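4.2 Garment start position

1. Lay the garment front side up on the bedspread, collar toward the headboard.
2. Extend both sleeves outward from the body.
3. Open the fingertips fully before approaching the hem.
4. Hold for 2 seconds, then start the episode.

Note: Creases in the body are acceptable. Do not smooth the cover between episodes.

CAUTION: Keep the cable clear of the finger links.

Log each start under procedure 611. Inspect finger pads every 100 episodes.
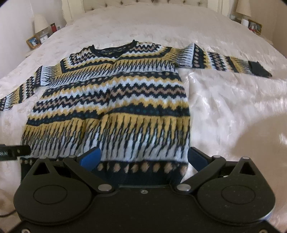 Clakmont Handling Procedures Group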